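Zunddale Shared Kitchen
Dining side: weekly walk-through, tables and floor
Mon 7 February
Checked by: Imelda Fajardo
Copy to: Shiela Policarpio

Mark each line OK, FIX or N/A. Put the comment on the same line.

1. Exit route clear to the street door
OK. Stacked chairs moved back against the far wall.

2. Extinguisher tag in date, pin in place
OK. Next service due in September.

3. Hot tap temperature limit
OK. Label is peeling, reprint it.

4. Cords off the walking path
FIX. Extension cord by the Pimen urn crosses the doorway. Run it behind the counter or unplug it when the urn is off.

5. Table legs tight, no rocking
OK for the square table. The long bench table still rocks at the window end. Same comment as last time.

6. Tabletops: splinters, open seams, raised edges
OK. Run a dry cloth along each seam, with the planks and then across. Anything that snags gets sanded before the next meal. No soaking, no bleach on wood tops.

7. Carpet flat, no lifted edges
OK. Small curl near the coat hooks, under 12 mm. Watch it.

8. Chair load labels readable (150 kg)
FIX. Label missing on one Vunent chair. Set aside until replaced.

9. Food left out between sittings
FIX. Bowls go back to the kitchen or get a lid. Small fruit gets picked over and the soft ones thrown out. Chilies and other raw vegetables go in the cooler, and whoever handles chilies washes hands before touching cups. 30 minutes is the limit for anything uncovered.

10. Brushes and cleaning tools kept apart from food
FIX. Brushes do not share a tabletop with anything people eat or drink from. Hang them on the hook rail by the sink, bristles down.

Small square table, items 9 and 10: 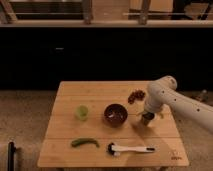

Shiela Policarpio asked whether item 10 should cover the vegetable brushes too, as those are food tools and the hook rail is next to the mop sink. Agreed. Vegetable brushes go in the Enriquez drawer, everything else on the rail. Wording to be changed on the next sheet.

11. First aid box sealed
OK. Seal no. 232.

Open items: 4, 8, 9, 10. Recheck before the next sitting.
Signed: I. Fajardo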